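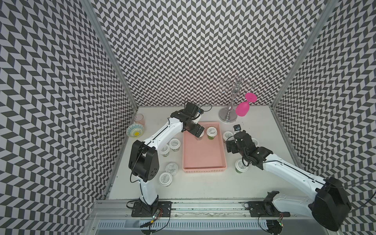 A small clear cup in the pink tray, with a lidded one close by.

Cups, lids and a pink tray: talking party packing with the owner of Evlow

I have a cabinet at home that I'm a little afraid of. It's the one with the plastic cups in it, the birthday leftovers and the travel lids that fit nothing, and every time I open it something rolls out and goes under the stove. So when I got the chance to spend a morning with the woman who owns Evlow, the little party rental shop on Cheng Street in Drundbridge, I went with a notebook and (I admit it) a selfish list of questions.

She's been renting out tableware for five years, and cups are the biggest part of it. Last December she did a full count of everything on the shelves and got to 3,458 cups, not including lids. "I don't count lids," she told me. "I tried once and I went home in a terrible mood."

We started with trays, because I had trays on the brain. Evlow's are plain rectangular plastic ones, pink for cups and other colors for other things, and I wanted to know if there was a grand color system behind it. There sort of is! "The pink was on sale, so I got a stack of them, and after a few weeks everybody who helped me had started saying 'the pink' when they meant the cups. Put it in the pink. Is the pink done? So then I couldn't change it. I've got a perfectly good stack of gray ones I can't use for cups now because it would confuse people."

Her way of filling one is slower than I expected. I'm a scooper. I grab cups by the fistful and drop them in, and then I stand there wondering why they've all tipped over. She puts them in one at a time, starting in a back corner and working toward herself, and she says that's the whole trick as far as she's concerned. "You start in the corner so the first cup has two walls to lean on. If you start in the middle, it's got nothing. It'll be on its side before you've picked up the next one."

Small clear cups are the worst for this, apparently. They weigh next to nothing, and you can't always see them. She told me about a brunch where a cup was sitting right there in the tray the whole time while two grown adults hunted for it under the tables. "Clear cup, white tablecloth, sunny morning. Forget it. In the pink you can at least see the rim." I hadn't thought about that at all, and I went home and looked at my own white counter a bit differently.

I asked her how she picks one up, which felt like a silly question, but she was happy to get into it. She takes them low and light on the sides and doesn't squeeze. Soft plastic gives if you pinch it near the top, she said, and then it pops back and jumps out of your fingers. New helpers all do it. "They hold it like it owes them money. You don't need any grip for a cup that size! You need enough that it comes with you, and that's all."

Then there are lids, and we could have talked about lids until lunch. Evlow sends some cups out with the lids already on, mostly for kids' parties and anything outdoors where there are wasps. Lidded cups never go in with the open ones in her system. They stand to the side until the tray of open cups is finished, and then they get their own. I asked what happens if you mix them.

"They're taller with the lid on, for one thing, so you can't put another tray on top without pressing on the lids. And people see a lid and think it's full. I've had a customer carry a whole tray across a lawn like it was a wedding cake, and there wasn't a drop in any of them."

She also has strong feelings about stacking cups inside each other. I'd assumed that was the professional way to do it, long towers of cups in plastic sleeves, but she only does that for storage in the back. For an event she wants them standing separately, so whoever is setting up can take one without wrestling it out of another one. "If you've got one hand holding a pitcher, you can't get two stuck cups apart. Try it. You'll end up using your teeth." (I have used my teeth.)

The biggest job she's had so far was a summer evening at Vasier, the old garden center outside town that does dances now. They wanted 900 cups, half of them lidded, and they wanted them ready on the tables before the doors opened. I asked if she'd panicked. She thought about it for a while.

"I panicked the week before. On the day I was fine, I was just filling trays. What got me was the driving, because the road out there has that bad stretch, you know it, and I was doing fifteen miles an hour with a line of cars behind me. I had towels stuffed in every gap. I'd do it with towels again. I tried bubble wrap after that and it squeaks the whole way."

We moved on to the table, since I'd noticed she was pretty picky about mine when she set her coffee down on it. She likes a white top for sorting, wiped down, with nothing on it except what she's working with. Phones go elsewhere, and so do keys. Drinks you are personally drinking go on the windowsill. That last rule she came up with after somebody packed their own iced tea and it went out to a baby shower.

And patterns? I've been collecting wallpaper samples for my pantry, and I had a black and white zigzag one in my bag, so of course I got it out. She loved it, to my surprise. "Walls, yes. Go wild. I'd do that on three walls and feel cheerful every time I went in. But I wouldn't put it on the table, I'd never find anything. I once had a checked oilcloth and I lost a teaspoon on it for two days."

I wanted her to tell me what to do about my cabinet, and she made me describe it in detail first, with some wincing. She didn't suggest buying anything. She said to take it all out, match each lid to a cup with my own hands, and get rid of any lid that hasn't found a partner by the end. She does the same at the shop twice a year. "You'll want to keep the odd ones. You'll think the cup is somewhere. It isn't somewhere. I've got a drawer of those myself and I've been meaning to empty it since we opened, so don't look in there if you come by."

After that, one tray for the open cups and something else for the lidded, with the small ones in the back corner where they can lean. She was firm about leaving a gap at the front edge too, the width of a hand, so you can get your fingers in without knocking the first row down.

I asked whether she ever gets bored of it, picking up a cup and putting it down a few hundred times in a morning. She laughed and said yes, of course, she has the radio on. But she prefers it to the invoices, and she likes the moment when a tray is full and nothing in it rattles. "I give it a little nudge with my hip. If it's quiet, it goes in the van."

I did my cabinet the same evening. It took most of a movie. I ended up with one tray of cups (mine's blue, I couldn't find pink), a smaller box for the ones with lids, and a bag of orphans that's sitting by the back door. I haven't thrown the bag out yet, but I'm going to. The trays are for sale at the shop counter too, by the way, if you'd like a pink one and get there before I do.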